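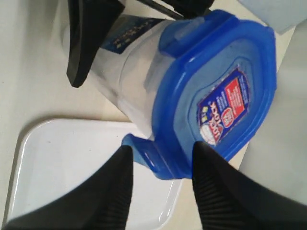
Roboter-Finger müssen gepflegt werden. Klingt komisch, ist aber so. Ein Greifer hat meistens zwei Finger, und die machen auf und zu, auf und zu, den ganzen Tag. Die Spitzen drücken dabei gegen alles, was der Roboter halten soll. Zum Beispiel gegen so einen blauen Deckel von einer Frischhaltedose. Der ist glatt und glänzt ein bisschen, da rutscht man leicht ab – kennt ihr vom Abwaschen. Darum haben die schwarzen Finger innen feine Rillen. Wie das Profil am Fahrradreifen. Und wie beim Fahrradreifen gilt: Wenn Dreck drinsitzt, hilft das beste Profil nichts mehr.

Heute also: Wie hält man einen Greifarm fit? Unser Arm heißt Clarkine. Clarkine ist kein Riese aus der Autofabrik, sondern ein Arm für den Tisch.

Erst mal: Strom weg!

Bevor jemand an die Finger fasst, wird der Arm ausgeschaltet. Immer. Auch wenn es nur ganz kurz ist. Ein Motor weiss nicht, dass da eine Hand ist. Dann warten, bis die Lampe am Schaltkasten aus ist. Dann erst ran. Das machen bei uns nur Erwachsene, ihr dürft daneben stehen und zugucken (und Fragen stellen, klar).

Finger putzen

Man braucht: ein weiches Tuch, lauwarmes Wasser, eine alte Zahnbürste. Mehr nicht. Kein Öl an die Finger! Öl ist gut für Gelenke, aber an den Fingerspitzen macht es alles rutschig. Mit der Bürste immer in Richtung der Rillen, nicht quer. Danach trocken wischen. Fertig. Dauert 2 Minuten.

Und dann schauen: Sind die Rillen noch da? Oder schon platt? Platte Finger werden abgeschraubt und getauscht. Immer beide zusammen, sonst ist einer dicker als der andere und der Greifer fasst schief.

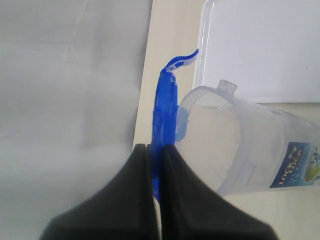

Technik-Werkstatt für Kinder, Haus Tikevcombe – Gruppe Greifarm

Wie fest ist fest?

Jetzt wird es knifflig. Nach dem Putzen muss man die Kraft neu einstellen. Ein Deckel hochkant ist eine richtig schmale Sache, nur ein dünner blauer Streifen zwischen zwei breiten Fingern. Zu locker – plumps. Zu fest – der Kunststoff biegt sich oder bekommt einen Knacks. Besonders die kleinen Klappen am Rand, mit denen man die Dose zumacht. Die sind beweglich und stehen gern mal ab.

Im Programm von Clarkine gibt es dafür einen Schieberegler, von 0 bis 100. Bei 0 passiert gar nichts. Bei 100 drückt der Greifer so doll er kann, das braucht man fast nie. Für Deckel nehmen wir erst mal 14. Hält es nicht, geht man ein kleines Stück höher. Dann wieder probieren. Für schwere Sachen sind wir auch schon bei 70 gelandet, aber dass war ein Holzklotz, der kann das ab.

Probiert das mal selber: Nehmt einen Deckel zwischen Daumen und Zeigefinger, ganz locker. Und jetzt langsam fester. Merkt ihr den Punkt, wo er nicht mehr rutscht? Genau den sucht man beim Roboter auch. Nur hat der keine Haut und merkt es nicht von alleine.

Die Kamera nicht vergessen

Am Handgelenk sitzt eine kleine Kamera. Die ist nah dran an allem und wird schnell staubig. Mit einem Brillentuch abwischen, nicht mit dem Ärmel!! Ein Fingerabdruck auf der Linse, und alles ist verschwommen. Das ist wie bei einer Brille.

Durchsichtige Dosen sind übrigens auch mit sauberer Linse schwer. Man sieht ja den Tisch durch die Wand durch. Wo fängt die Dose an, wo hört sie auf? Ein farbiger Deckel ist da viel leichter zu finden.

Probelauf

Zum Schluss der Test. Ein paar Sachen auf den Tisch, ganz verschiedene: aus Metall, aus Kunststoff, hoch, flach. Arm einschalten, alle einen Schritt zurück, Hände weg vom Tisch. Dann langsam fahren lassen. Wirklich langsam, volle Geschwindigkeit kommt später.

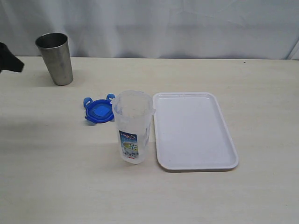

Becher, Deckel, Kanne, Tablett: vier Formen, vier verschiedene Griffe.

Am Becher legen sich die Finger links und rechts an. Der ist oben breiter als unten, also nicht zu tief anfassen. Die Kanne hat einen Henkel, da hat man die Wahl. Das Tablett packt man am Rand. Und der Deckel, wenn er flach auf dem Tisch liegt, ist am gemeinsten, da kommt man kaum drunter.

Wenn was runterfällt: Stopp drücken, aufheben, Regler prüfen, nochmal.

Kleine Wörter-Liste
Greifer – die Hand vom Roboter
Handgelenk – da wo Greifer und Arm zusammen kommen
Probelauf – Test, bevor es richtig losgeht

Im Februar kommt der nächste Teil, da geht es um Kabel und warum die sich so gern verknoten.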